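4.2 Seasonal gap formation in the installed floors

The second part of the study followed engineered oak flooring after installation. The boards were supplied by Tendero from a single production run and laid in 184 rental apartments managed by Rirent. All units were on the second floor or higher, so moisture rising from the ground was not considered. Three installation methods were used: nailed, fully glued, and floating with a click joint. The method was assigned by building, which means that differences between buildings cannot be fully separated from differences between methods.

Gap width was measured with a feeler gauge at nine fixed points in each apartment. Five points were in the main living area and four were in the kitchen, where the same boards had been continued up to the base cabinets. The first set of readings was taken in October, before the heating was turned on, and the second at the end of the heating season. Readings were recorded to the nearest 0.1 mm. After points hidden by furniture or rugs were removed, 1,411 paired readings remained.

Tenants were asked to keep to their normal routines. Kitchens were in daily use throughout the period, and no limits were placed on cooking, mopping, or the use of portable humidifiers. We recorded humidifier use by questionnaire only. 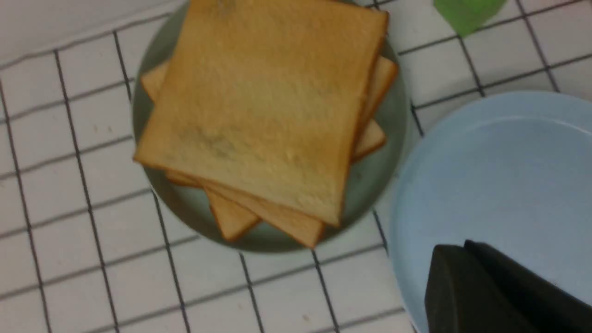 Figure 3. Food on a plate.

Sharon Sang, commenting on a draft of this section, objected that the kitchen points should not be pooled with the others. In her view the kitchen boards are held at one end by the weight of the cabinets, and a floating floor pinned in this way will open its gaps farther out in the room. She suggested that the widest gaps would be found in the second and third rows from the cabinet line.

We went back to the readings with this in mind. In the floating floors, the points nearest the cabinets did open less than the points in the middle of the kitchen, and the difference was larger than the reading error. No such pattern appeared in the nailed or glued floors. The kitchen and living area points are therefore reported separately for the floating group and together for the other two.

The glued floors moved least. Nailed floors showed many narrow gaps spread evenly across the room, while floating floors showed fewer gaps — often a single wide one near a doorway. Most of the complaints logged by the property managers concerned gaps of this second kind. Narrow, evenly spaced gaps were rarely mentioned by tenants even where the total movement across the room was similar.

Board width was the same in every unit, so its effect could not be tested. The finish was also constant, a factory-applied matte lacquer. Subfloor moisture was checked once before installation and was not measured again.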